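Review: the Vanarano hand-held gripper kit, after one term with a student club
Posted October 30, 2021

The Kedport robotics club meets in whatever space we can get, and this fall it has been a home with one good table. I coach the high school group. We had a small grant left over from February and the students voted to spend it on the Vanarano kit, over my objections, which I'll repeat here in a calmer form now that we've lived with the thing.

The idea is simple enough. You hold the gripper yourself, do a chore with it, and the camera on top records what the fingers did. Do that many times over, feed the recordings to the training software, and in theory a robot arm learns the chore. The club already has an arm, a secondhand Dervishi that two alumni rebuilt, so the pitch to the students was that they could skip the miserable business of steering it with a game controller. The box says "robot learning for every classroom." I have been coaching long enough to have a shelf full of boxes that said something like that.

The task was the one set for the Drollham meet: fold a garment and set it down in a marked spot. Teams may use any method they like. Scoring is on the folded result, with a penalty for touching the garment by hand once the clock is running.

What you get

The gripper body, which comes in pieces. A camera mount. Two sets of finger pads, one of them a spare. A bag of bolts with a few more than you need, and I give them credit for that. A calibration card printed on stock so thin that ours curled by the second meeting, and a curled calibration card is worth nothing. We glued it to a clipboard. The manual is a download. It has good drawings up to the point where you attach the fingers, and then it has one drawing, very small, and a sentence telling you to "repeat for the opposite side." The opposite side is a mirror image. Two of my students put it together wrong and had to take it back apart, and so would I have.

Assembly took one long meeting. The kit claims less.

How it handles

It's a bulky thing for a teenager's hand. The trigger is stiff when new and loosens up over a couple of weeks. Pinching cloth is where I expected it to fall down, and I'll admit it does all right if the person holding it is patient. You press the fingertips down, close slowly, and a bit of fabric bunches up between them. Close fast and the fingers skate over the top. Every student had to find that out for themselves, and the early recordings are mostly skating.

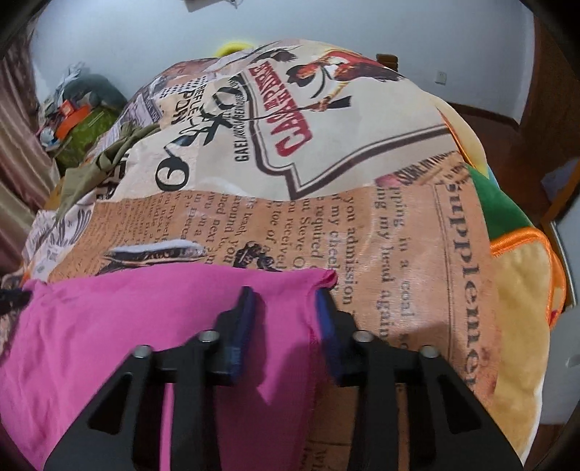 Gemma Sanna read a draft of this and wrote back that I was being unfair about the early recordings. Her view is that a bad first week belongs to the coach's schedule and shouldn't be charged to the product, and that her own group got usable demonstrations by their third meeting once they stopped letting everybody take turns and had the same pair of students do all the folding. She also said the stiff trigger is a feature if you have kids who squeeze everything.

Fair enough, up to a point. But I run a club, and a club is where everybody takes turns. If a kit sold to classrooms works best when only two of the students touch it, the catalog ought to mention that. I'd also point out that the software doesn't tell you a recording is bad. It accepts all of them with the same green check mark. We had 121 recordings before anyone sat down and watched them back, and we threw out more than we kept. A student wrote a short script to flag any run where the fingers close and then open again right away. It's crude and it has saved us more time than anything in the box.

The software

This is where my patience ran out. Installation wants a newer graphics card than our club laptop has, and the minimum requirements page lists the card under "recommended." It's required. We ended up doing the training on a parent's desktop over a weekend. The upload tool stops without any message when a file name has a space in it. The support desk answered my email in four days, politely, and told me to take the spaces out.

The documentation suggests 200 demonstrations for "a simple soft-goods task" and 500 for "robust performance." I asked support what robust meant and got a link to the same page. We have no way to check either figure on a club schedule, and I doubt many schools do. At the pace my students work, allowing for snack breaks and arguments, the higher figure is most of a school year spent folding one kind of garment.

The students, I should say, don't mind nearly as much as I do. They put music on. They've got opinions about whose folds are best. One of them keeps a log of every session in a green notebook, with start times and which pads were on, and that log is the best piece of engineering to come out of the project so far. If I were judging at Drollham I would want to see the notebook before I saw the robot.

On backgrounds and clutter

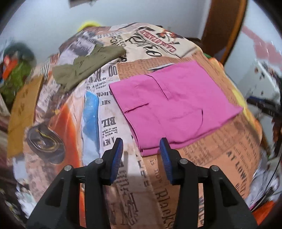 My biggest quarrel with the kit is what it says, or doesn't say, about where you record. The sales page shows a bare white desk and a gray towel. The manual has a single line advising "varied, realistic surroundings" and leaves it there. We took that line seriously, or at least we took it as permission. A tablecloth printed all over with old newspaper type is about as busy a surface as you can ask a camera to deal with, and a bright pink garment folded on top of it is easy for a person to pick out. Whether the trained model picks out the garment or has only learned to chase pink is a question the kit gives you no tools to answer. I told the students to record the next batch with darker and duller clothes. The olive cloth would be a much harder test, and I'd like to see a few dozen runs with that before I believe anything. A vendor that charges for a training package ought to ship a checklist for this: change the garment, change the table, change the lights, write down what you changed.

The camera is decent, to be fair. The very wide view bends straight edges into curves, which startled the students at first and led to a good half hour on lenses that I hadn't planned. It does mean you get the fingers and the work in view together. Focus is fixed. The mount holds its angle if you tighten it properly, and drifts if you don't, and the manual gives no torque, just the word "snug."

Has the arm learned to fold?

It has learned to go to the garment and close on it, most of the time, when the garment is near where it was in the recordings. It folded once in a way I would call a fold. The students cheered and I was glad for them, but once is once. When we moved the table closer to the window it went back to pinching the air. I don't put all of that on Vanarano. Our arm is old and the wrist has some play in it. I do put on Vanarano a product page with a video of a neat stack of shirts and no mention of how many tries went into it.

Parts and wear

The pads are the wear item. Ours still grip, though the edges are starting to look tired. Replacements are sold only in packs that cost more than I think rubber should cost. One bolt worked loose during a session and we now check them all at the start of each meeting. The plates themselves have been dropped on a wood floor several times and are fine.

Should your club buy it?

If you have an arm already, a decent computer, and students who like repeating things carefully, maybe. Borrow one first if there's a group near you that has it. If you're starting from nothing and hoping for a robot that does chores by spring, I would spend the money on motors and let them build something that rolls.

I'd give it three out of five for the hardware and two for the software. The students wanted it on record that they would give it four overall. We'll run it at Drollham either way, and I'll add a note to this page with the score.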